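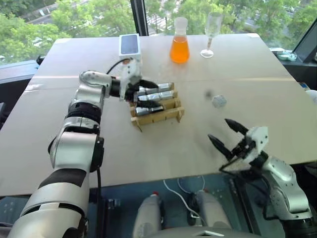 Metal cylinders on a small wooden rack, with one gripper at the rack and the other open.

Workshop tips: planning moves around glass and shiny metal
16/07/2020

Most bad grasps on our bench start in the software. These settings have saved us the most time in Woluteo, and they carry over to other planners.

Shiny parts. Polished metal leaves holes in the depth image. Don't fit a cylinder to whatever points come back. Find the rack first, since bare wood reads well, then look for parts only where the slots are.

Clear glass. Enter stemware and flasks by hand as keep-out boxes. Make each box 12 mm wider than the glass on every side and taller than the rim. Save them with the bench layout so they load at startup.

Two arms. Give each arm its own zone and let only one into the shared middle at a time. A simple lock in the task script does the job.

Cables. Planners don't see them. Limit wrist rotation in the joint settings, and check the slack at both ends of travel.

Planning time. Start with a limit of 500 ms. If plans fail, raise it to 2,000 before you touch anything else. Past that, the goal pose is usually wrong.

Logs. Keep the failed plans and delete the good ones. Our February folder had 2,479 files in it and took all morning to sort.

Filed under: Workshop, Software, Womow bench notes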